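Dokadari Releases Trullow 4 With a Long List of What It Does Not Do

Grasp planning software ships with its failure logs switched on and its demo videos taken off the website

FOR IMMEDIATE RELEASE
Saturday, December 7, 2019

Dokadari today released Trullow 4, the fourth version of its grasp planning software for multi-fingered robot hands. The company is asking buyers to read the failure report before they read the rest of this announcement.

Trullow takes in camera images and joint readings, picks a place to grip an object, and plans a path for the arm to get there. A good many products say they do the same. Most are sold on a short video in which everything goes right, and Dokadari used to sell Trullow that way too. Those videos came down in June. Customers had been asking how many tries each one took, and the company did not have an answer it liked.

What was tested

For this release the company ran 1,904 grasp attempts on household and tabletop objects, with people sitting or standing near the arm. The planner reached a stable grip in 1,009 of them. That is a little over half. Dokadari is printing the number because a success rate with no test behind it is worth very little, and the trade has plenty of those.

Clear plastic remains the hardest case. Depth cameras see through it, or see the tabletop behind it, and the planner then aims for a spot where there is nothing to hold. Trullow 4 does better here than Trullow 3 did, mainly by admitting when it does not know. If the depth reading and the color image disagree, the software now stops and asks for a second view. This is slower. A stopped arm beside a person is still the better result.

Big windows are the other problem. Daylight on polished metal and glass throws off the exposure, and tests held at a table next to a window went worse than tests held in a room with the blinds down. Dokadari kept the window tests in the total.

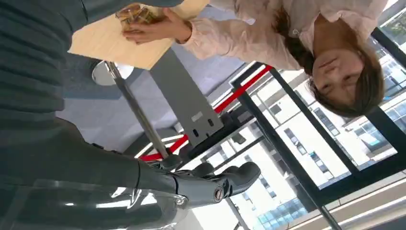

What is new in Trullow 4

The planner and the perception module now run as separate processes. In earlier versions a stalled camera could hold up the whole control loop.

Hand models are stored as plain text files, so a lab can change finger lengths or joint limits without waiting on Dokadari. The company checks the file format. It does not check whether the numbers in it are right.

Miro, the log viewer, is now part of the main install. It plays back any attempt with the planned path and the measured path side by side. Failed attempts are saved by default, and the setting that once hid them has been removed.

Stubbs, the simulator, is still offered, with a warning. Plans that work in Stubbs often fail on a real hand, above all where soft or see-through objects are involved. Results from Stubbs are not counted anywhere in this release.

What is not in it

Trullow 4 does not learn on the job. It does not understand spoken requests. It will not take an object directly out of a person's hand, and anyone who sets it up to do so is outside the license terms. The phrase "human-level" does not appear in the manual, and resellers have been asked to keep it out of their own materials.

The company also makes no claim about labor savings. It has seen the forecasts and does not know where the figures in them come from.

Known issues

The issue list holds 138 open items and is posted in full with the download. Replanning can take up to 4 seconds when the arm is folded close to its base. Wrist camera images mounted at odd angles must be rotated by hand in the settings file – the automatic option was tried and dropped. Calibration drifts after long sessions, and the cause has not been found.

Availability

Trullow 4 is available now to current license holders at no added cost. New customers can get a trial copy that includes Miro and the complete test logs. Dokadari suggests trying it on your own objects, under your own lights, before paying for anything.

About Dokadari

Dokadari makes planning and perception software for robot arms and hands. Press questions and requests for the raw test data can be sent through the contact form on the company's website.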